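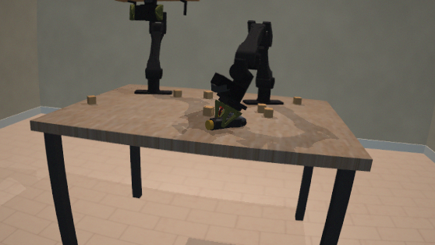
Right arm over the torch-like object, yellow cap end to the left. Cubes are just clutter.

Teaching the arms by remote: quick tips

Written up fast on Wednesday, will tidy later. Applies to the sim bench and mostly to the real one in the Pluvcombe shed too.

Park the arm you're not using. Up and back, gripper well off the wood. Do this before you hit record, not during.

Come down on the middle of the torch body. Grab near the cap and it swings round on you. If you miss, back straight up and go again -- don't chase it sideways across the table.

Slow hands for the last bit. Fast is fine up high.

Leave the cubes scattered and shuffle them between runs. Same layout every time and the arm learns the layout, not the torch. Lleucu did 6 runs without moving a single cube and we had to bin the lot.

Nudged a cube? Keep going. Knocked the torch off the table? Stop, delete, restart.

Pause a beat once the gripper's closed, then lift. Makes the clips heaps easier to trim.

Check your view before starting. The shadows are dark and a black torch gets lost in them, so find the colour of the cap first and work along from there.

On the real bench -- hand guiding -- hold the arm above the wrist. Not by the fingers!! Rhun's bent one set allready.

Eight good runs then swap drivers. Your wrists go before your brain does, and you wont notice till you watch it back.

Name files by driver and run number. Hollero sorts them badly otherwise.

Spare leader grips are in the bottom drawer, under the cable ties. Put them back please. Kane has the key if it's locked.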